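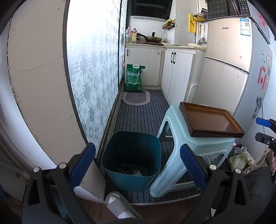
Section 2: Setting Up Your Stemska Herb Garden

By now you have the box open and the parts checked off against the list in Section 1, so let's get some seeds wet! Setup goes quickly. Most of it is rinsing and filling, and the first sprouts (basil, almost always) can show up sooner than you'd think. Read through the whole section once before you start, then come back to step 1 with your sleeves rolled up.

You will need, in addition to what came in the box:

a measuring cup or pitcher
a soft cloth
a place to set things down while you work
cool tap water

2.1 Choosing a spot

The Stemska has its own light, so it doesn't need a window. That opens up a lot of places people wouldn't normally try to grow parsley. A dim corner at the back of the counter works. So does a bookcase, provided the shelf above leaves room for the lamp at full height.

1. Pick a level surface that can take the weight of the garden when full. If a glass of water set on the surface looks tilted, the water in the tank will be tilted too, and the pods at the high end will go thirsty.

2. Check that the power cord reaches the outlet with some slack. The cord should hang lower than the outlet at some point along its length, so that any drips run down to the low spot and fall off there.

3. Keep the garden away from the stove and out of the path of a heating vent. Moving warm air dries out the pods, and seedlings hate it.

4. Look at the spot at night. The lamp is bright, and it stays on well into the evening on the factory schedule. A garden that faces the couch can get tiresome. You can change the schedule (see 2.6), but turning the garden to face a wall is easier, and the plants won't care.

Note: Cool rooms are fine. Growth slows down, that's all. Basil is the fussy one and will sulk in a chilly pantry, while chives, parsley and cilantro carry on quite happily.

CAUTION: Do not place the garden directly above an outlet, power strip, or any appliance that would be damaged by a spill. Do not use the garden outdoors.

2.2 Working in a small kitchen

Rosário Pinheiro wrote the first version of this guide in a galley kitchen with barely enough counter for a cutting board, and the part people wrote to us about most was her advice on staging. Clear the sink first. You will be going back and forth to it. Then find a second surface for the small parts, even if it's a low one, and keep the counter for the tank.

Pod collars are light and round and love to roll. Anything with a raised edge will hold them: a baking sheet, a serving tray, the lid of a storage box. Put the collars, the float and the seed packets in it and leave them there until a step asks for them.
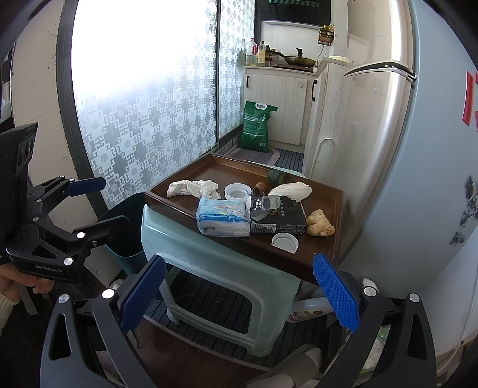 Tray on a low stool, beside the refrigerator.

If you share the kitchen, pick a quiet time. The first hour after setup is when the pods are soaking, and you don't want someone shifting the garden over to get at the toaster.

2.3 Rinsing and assembling the tank

1. Lift off the deck (the flat top with the five round openings) and set it aside.

2. Take the wick mat out of the tank and peel off the paper band. Throw the band away.

3. Rinse the tank with cool water. Wipe the inside with the soft cloth. You may see a little dust from the molding process, and it comes right off.

4. Rinse the wick mat under the tap, squeezing it gently, until the water runs clear. The first water will look faintly tan. That's normal! The mat is made from plant fiber and gives up a bit of color the first time.

5. Lay the mat in the bottom of the tank with the stitched side down. The notch in the mat lines up with the float tube in the corner.

6. Drop the float into the tube, pointed end up. Tip the tank slightly from side to side and listen for the float sliding. If it sticks, take it out, rinse the tube, and try again.

7. Wipe the outside of the tank dry, especially the underside, and carry it to its spot. Fill it there. A full tank is awkward to carry and the water gets a surprising amount of swing going.

CAUTION: Do not wash the tank, deck or collars in a dishwasher. The heat warps the deck, and a warped deck lets in light, which brings algae.

2.4 First fill

1. Pour 800 milliliters of cool tap water into the tank. Pour slowly, along the wall opposite the float tube.

2. Wait for the wick mat to darken all over. Press any pale patches down with a finger until they take up water.

3. Add one level scoop of the starter feed and stir with a clean spoon. The scoop is inside the feed jar, usually buried, so dig for it.

4. Set the deck back on the tank. Press down on the corners until all four click.

5. Check the float. The green band should show above the deck. If you see the red band, add a splash more water. If the float is standing up past the green band, you've overfilled; lift the deck and scoop a little out.

Note: Very hard water leaves a chalky ring at the water line. It doesn't hurt the plants. If it bothers you, use filtered water. Softened water from a salt-based system should be avoided completely, as herbs are not fond of salt at the roots.

2.5 Planting the pods

This is the fun part, so give yourself time for it.

The garden comes with five Meireles seed pods: two basil, one parsley, one chives and one cilantro. You can arrange them however you like, though height matters once they get going. Basil is the tall one. Put it at the ends, where it can lean outward and won't shade the others, and give chives the middle. We've tried nearly every order there is, and that's the one we keep returning to.

1. Open one pod pack at a time. Leave the others sealed until you're ready for them, since the seeds are tiny and it's very easy to lose track of which is which.

2. Push the pod into a collar from below until the top of the pod is level with the rim.

3. Lower the collar into an opening in the deck. The tip of the pod should touch the wet mat. You'll feel a slight springiness when it does.

4. Slide the name marker into the slot on the collar. Do it now. Parsley and cilantro look almost exactly alike for weeks.

5. Put a clear dome on each pod. The domes keep the surface damp while the seeds open.

6. Repeat for the remaining pods. If you want to leave an opening empty, cover it with a blank plug so light stays out of the tank.

To use your own seeds, order unfilled pods and drop in a few seeds each. Go easy! A heavy pinch of basil gives you a thicket that you'll have to thin with tweezers. Lettuce, dill and dwarf marigolds all do well. Mint does far too well, and its roots will be in every corner of the tank by the end of the season, so grow it by itself.

2.6 Turning on the lamp

1. Push the lamp post into the socket at the back of the tank until it stops.

2. Lower the lamp to its bottom position.

3. Plug the adapter into the lamp first, then into the wall outlet.

4. Press and hold the leaf button until the lamp blinks twice. The moment you let go becomes the start of the garden's day. If you do this at 7 in the morning, the lamp will come on at that time every morning from then on.

5. To shift the schedule, press and hold again at the time you would like the day to begin.

A short press of the leaf button turns the light off for the evening without changing the schedule. Handy for movie night.

CAUTION: Use only the adapter supplied. Unplug the garden before you raise, lower or remove the lamp post. Do not look directly into the lamp at close range.

2.7 What to expect

Basil is first up. Chives follow, looking like bent green threads with the black seed hull still stuck on the end. Parsley is famously slow and may keep you waiting for 25 days, so please don't dig up the pod to check on it! (We know. We've done it too.)

Take each dome off when the leaves touch it. Once all the domes are off, raise the lamp one notch, and keep a hand's width of space between the lamp and the tallest leaf from there on.

Some things that look like trouble and mostly aren't:

White fuzz at the base of a new seedling. Often these are root hairs. Mist lightly and they flatten out. Mold stays fluffy when misted. Scrape it off with a spoon and take the dome off early.

Green film on top of a pod. Algae. Harmless in small amounts, and it fades when the leaves get big enough to shade the pod.

Seedlings leaning hard to one side. They are reaching for a window. Turn the whole garden around every few days.

A pod with no sign of life. Check that the tip is touching the mat. Joaquim Falcão, who designed the wick, recommends pressing the pod down with a thumb and giving it another week before you give up on it. If there is still nothing, write to the Grivside support desk in Tundthorpe with the code printed on the pod pack and we'll send you a new one.

2.8 First top-up

Watch the float. In the beginning it hardly moves, then the basil hits its stride and you'll be refilling much more often. When the red band shows, lift the fill cap at the front of the deck and pour until the green band is back. Add feed at every other top-up, one level scoop.

Don't harvest yet. Wait until the basil has three full sets of leaves, then turn to Section 3 for where to make the first cut.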